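21st January

Third day with the Holmgren kit. Rianne Segers wants my notes before February so Colwood can decide whether to buy or send it back.

Charging took longer than I wanted. The left gripper was full by the time I had finished my coffee and the right one still showed amber, same as yesterday. I swapped the cables and it made no difference, so it is the gripper or its battery. Wrote to Sixten Solheim at Holmgren. No answer yet.

The trigger on the left is stiff. Bheki had sore fingers before lunch and we changed over early. After that we did 35 runs each, mostly picking things up and setting them down again, and I logged the ones the software refused. It refused three of mine. All three were when I turned my wrist too fast. The manual mentions this in one line near the back. 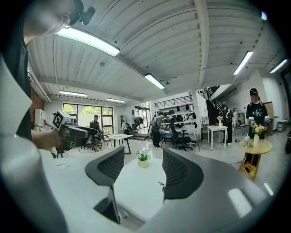

The software is better than I expected. It finds both grippers within a few seconds of starting and it says plainly when it has lost one. Export is slow, and it asks for the folder every single time. I asked Margit if there was a setting for that and she couldn't find one either.

Price is 1095 for the pair, plus the yearly support, which Sigrun thinks we can skip. I would keep it for the first year. The Protgate set was over 800 and we had to do the calibration by hand every morning, so I don't count that as cheaper.

Tomorrow: softer grip pads, if they come. Ask again about the right battery. Bring tape.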